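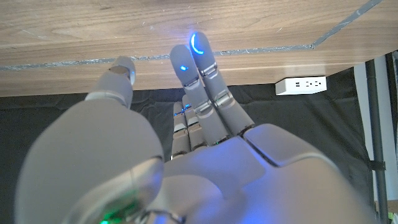

I've spent most of this month thinking about tables, and I blame the move to the bigger room at Pletness. We had 69 people through the door at our last repair evening, which was lovely (and very noisy!), and by the end of it two of our old trestles were wobbling like a plate of jelly. So I've been going round looking at the undersides of things. I never used to bother, I'd just admire a nice top and hand over the money, but wood seen from underneath, like the table here, has become my favourite view of any piece of furniture. Get down on the floor with a torch and have a proper look before you buy – I feel for loose screws, old glue and the odd bit of ancient chewing gum, and then I give each leg a good shove.

Anyway, the news is that we're getting 4 second-hand tables from the Esideo sale, all wood, all a bit scruffy on top. They cost us £121 with delivery, and I'm very pleased with myself about that! They'll need sanding and a coat or two of oil before the November evening, so if you've got a free afternoon and some old clothes, do come and join in. Bring a dust mask if you have one. I'll do the tea, and there'll be cake.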